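Our club and the red cube

I did not write here since August, because the robotics club takes almost all my free evenings. We meet at Tristudon, in a room on the upper floor with a very loud radiator. We are 11 students this year, and only a few of us had programmed anything that moves before.

Our project has the name Druro. The task is simple to say: the gripper must find a cube, close on it and lift it. For now we do everything in simulation. Our real arm will be the old one from the Jiang laboratory, and we can have it only when our program behaves well. I think this is a fair rule, although I was a little disappointed when I heard it.

My part is the view from the gripper. The program receives small pictures from there and must decide where to move next. I had to learn that a cube can look very different when the gripper is far from it and when it is near.

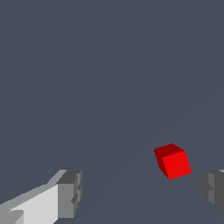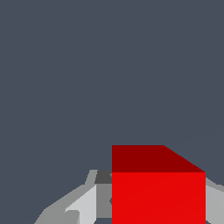
The red cube between the two grey fingers, in our simulator.

The colours are plain because a plain world is faster to calculate on our computers. Last week I let the program try 1031 times during the night. In the morning I counted 771 good lifts. In 148 of the others the fingers closed too early, and for the rest I still have to read the log files, which are long and quite boring.

I changed the closing distance two times already. With the first value the gripper waited too long and pushed the cube away. The second value is better, but it does not work well when the cube is turned. An older member advised me to look at the angle first and at the distance after. I will try it this weekend if I finish my homework in mathematics.

In spring there is the student competition in Drurkska, and we would like to go there with the real arm. We still need to find a cheap bus.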